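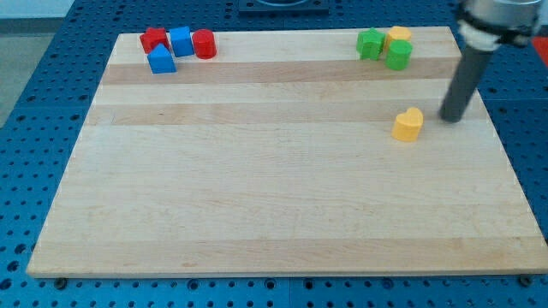 6. Running the block-pushing demonstration for visitors

This section covers setting up and running the block-pushing demonstration at an open day or for a visiting group. It assumes that the arm has been installed and calibrated as described in sections 2 to 4, and that the operator has completed the half-day training at Wedovora.

The demonstration shows the arm moving coloured blocks across a board by pushing them with a rod. A visitor asks for a move in ordinary words, such as "bring the yellow heart next to the green star", and the operator enters the request at the console.

6.1 Before the day

1. Book two trained people. One is the operator, who stays at the console throughout. The other is the host, who talks to visitors and keeps the floor line clear. Do not combine the two jobs.

2. Tell the Skultville site office how many groups you expect. Groups should be no larger than 15 people, including teachers or guides.

3. Check that the spare rod and the hex keys are in the demonstration case. If the spare rod has been used, ask Gerrit Smits for a new one.

4. Download the current Nitero request list to the console. Lists from earlier events may name blocks that have since been withdrawn.

Note: The first open day with this set-up was held in September, and several of the times given below come from that day. Your own groups may be slower or faster.

6.2 Preparing the board

1. Switch the arm to HOLD and wait for the amber light.

2. Wipe the wooden board with a dry cloth. Do not use polish or oil. A slippery board lets the blocks slide on after the rod has stopped, and the arm will then need several extra pushes to finish a move.

3. Lay the board on the perforated table and push it back until it sits square. It must not rock. If it does, look for a screw or crumb underneath before adjusting anything else.

4. Place the blocks on the board by hand. Use both round and straight-sided shapes, and at least two shapes of the same colour, so that visitors have to say which one they mean.

5. Leave a clear stretch of board on the side nearest the visitors. Most first requests are for a block to come towards the front, and it helps if there is room for it.

6. Keep all blocks a hand's width from the edges. The arm cannot pull a block back once it is hanging over the side.

Caution: Never reach over the board unless the arm is on HOLD. The rod moves slowly during a push but travels faster between pushes.

6.3 Checking the rod

1. With the arm still on HOLD, take hold of the rod just below the collar and try to turn it. There should be no movement.

2. If it turns, tighten the collar with the larger hex key. Do this a little at a time on each side.

3. Look at the tip. It should be smooth and rounded. Replace the rod if the tip is chipped.

4. Select TEST TOUCH at the console and stand back. The arm lowers the rod to its working height and stops. The tip should come close to the board without pressing on it.

5. If the tip drags, raise the working height by one step and repeat the test. If it still drags after 4 steps, stop and call the workshop. The board is probably not the one the arm was set up for.

Note: Boards supplied by Peeters are slightly thicker than the older ones. Choose the matching board type in the console menu, or the test will fail every time.

6.4 Running a session

Allow 20 minutes for each group. This leaves time for five or six requests and some questions.

1. The host brings the group in and asks everyone to stand behind the floor line. Younger children may stand in front of the adults but not over the line.

2. The host gives a short introduction. Keep it to a minute or two. People have come to see the arm move, and questions are easier to answer once they have watched a push.

3. The operator sets the arm to READY and calls out "Arm live". The host repeats it.

4. Run one request from the list as a warm-up. A single short push works best.

5. Invite a visitor to make a request. The host repeats it aloud so that the operator hears it clearly, and the operator types it as spoken.

6. Wait for the arm to finish and return to its rest position before taking the next request. Do not enter a new one while the arm is moving.

7. After the last request, set the arm to HOLD and call out "Arm safe". Only then may the host go up to the table.

Annelies Groen, who hosted most of the September groups, suggests asking the visitors to guess which way a block will turn before the arm pushes it. This went down well with the school parties. It also fills the pause while the request is being read.

6.5 Requests that cause difficulty

Two blocks touching. The arm may push both. Ask for one of them to be moved away first, or separate them by hand on HOLD.

A cylinder that falls over. It may roll. Press STOP, set the arm to HOLD, and stand the cylinder up again. The arm does not stand blocks up by itself.

"Pick it up" or "put it on top". The arm can only push. The console answers with REQUEST NOT POSSIBLE. Explain this to the visitor and offer another turn.

"Left" and "right". These are taken from the operator's side of the table. Visitors standing opposite will see the block go the wrong way. Ask them to name another block as the target instead.

Caution: If a block leaves the board, press STOP at once. Do not let visitors pick it up from the floor inside the line.

6.6 Closing down

1. Set the arm to HOLD, then choose PARK. Wait until the green light goes out.

2. Put the blocks back in their tray and check them against the printed sheet in the lid.

3. Leave the board on the table – it warps if stood on end in the store.

4. Write down any stops or faults in the demonstration log, with the time of day. Hand the log to Afia Owusu or Teun Desmet before leaving the building.

For moving the table to another room, see section 7.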